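Flisbridge Listening Room Opens Its Doors for a Third Season, With More Seats and a Better Kettle

FLISBRIDGE, September - Hi, I'm Suha Obeidat, and I run the Flisbridge Listening Room with my friend Wissam Sleiman. We don't have a press office, so you're getting this from me, typed at the ticket desk with a sandwich in my other hand. The news is that we're back for season 3, we've got a full fall program, and for the first time we're putting on a whole run of evenings for people who have never been to a live chamber concert in their lives.

If you haven't come across us, we play and present small-group music in the old Coltlow seed store at the bottom of Erkard Street. String trios, piano duos, singers with one guitar, that kind of thing. The building had been shut for ages when we took the lease, and it still smells a little like barley on humid days (I love it, Wissam doesn't). You sit close enough to hear the players breathe in before they start. You can bring your own cushion, and after last winter I'd say you should.

The season opens with the Chidiac Quartet, who are driving up with a program of Haydn, a new piece by Haruna Yoshida, and a set of folk dance arrangements that I've heard in rehearsal and can't stop humming. Haruna's piece is called "Night Ferry" and it runs for 19 minutes without a break. She wrote it for this room, and she came by twice last spring to clap her hands in different corners and scribble things down.

"I wanted something that starts so quietly you're not sure it has started," Haruna told me. "That's hard to do in a big hall. In Flisbridge you can hear somebody unwrap a cough drop in the back row, so I could write for that."

Please unwrap your cough drops beforehand, then.

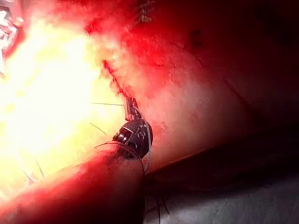
After the quartet we have Issa Qudah on oud, playing two sets on the same night, one at 6 p.m. and one at 8:30 p.m. The early set is shorter and is meant for families. Kids can sit on the floor up front and they can wiggle as much as they want. The late set is longer and looser, and Issa says he won't decide what's in it until he sees who turned up. I've seen him do this before and it was the best night of our first season, so I'm not going to argue with him!

Then there's the new thing, which we're calling First Night Out. It's a run of short concerts for absolute beginners, hosted by Dima Geagea, who taught middle school music for years and can explain a fugue using nothing but a bus schedule. Each one lasts an hour. Dima talks a bit, the players play a bit, and there's time at the end to go up and ask whatever you like. Clap whenever you feel like clapping. Wear what you wore to work. If you get there late, just come in and find a chair - we'd much rather have you than not.

I wanted to do these for a selfish reason. I didn't go to a concert like this until I was 31, and I spent the whole first half worrying that I was sitting wrong. I missed a really lovely slow movement that way and I'm still a little sore over it.

A few numbers, as people from the paper always ask. Last season we sold 1727 tickets, and 719 of those went to people who'd never booked with us before. Wissam checked it all twice with the spreadsheet open and his glasses pushed up on his head. We've added a row of seats along the north wall for this year and moved the coat racks out to the hallway, so it should feel less like sitting inside a closet. There's also a new kettle, which boils before intermission is over. The old one didn't.

Tickets go on sale at 10 a.m. on the first of the month, at the desk or by phone. Under-18s get in free to everything, including the late sets if they come with a grown-up. First Night Out is pay what you can. The room has a step-free entrance on the Erkard Street side, and if you need a seat with extra space, tell us when you book and we'll hold one for you.

Reporters and reviewers are welcome at any concert and at the open rehearsal for "Night Ferry." Ask for me or Wissam at the desk. If you'd like to talk to Haruna, mornings are best, and Issa prefers a phone call to email. Dima will talk to anybody, at any hour, about Haydn.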